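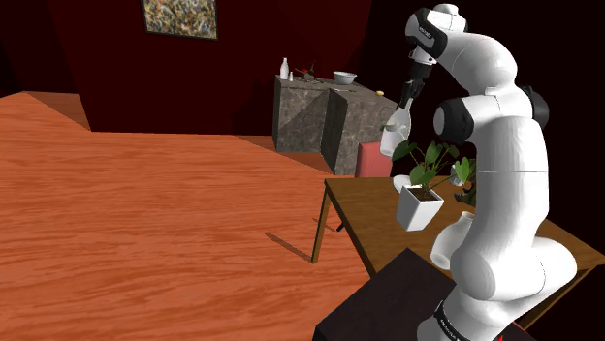 Tuesday, 16:40. Adhesive trials, Skandard batch.

Second set of lap joints off the rack after the February delivery. Beech on beech, 8 coupons, clamped overnight, pulled this afternoon on the small tester. Highest load 4,000 N, lowest a good way under. The low one failed in the glue line with almost no wood fibre on either face — starved joint, I think, or the clamp had crept. Its mate from the same board failed in the timber.

Ngọc Sầm remixed the Raton hardener by weight instead of by volume. Pot life came out at 34 minutes, shorter than with the old scoop. Please weigh from now on and write the figure on the cup.

Coupon 196 is missing its label. I have put it aside and left it out of the averages.

Load cell zero drifted slightly between the first and last pulls. Re-zeroed twice. Thắng Hà has the calibration sheet; I need it back before the next set.

To do: cut fresh coupons from the Phùng boards, quarter-sawn only. Check the humidity log for the clamping period. Ask Lernatero whether the thicker grade is still sold in small tins — we are down to the last one.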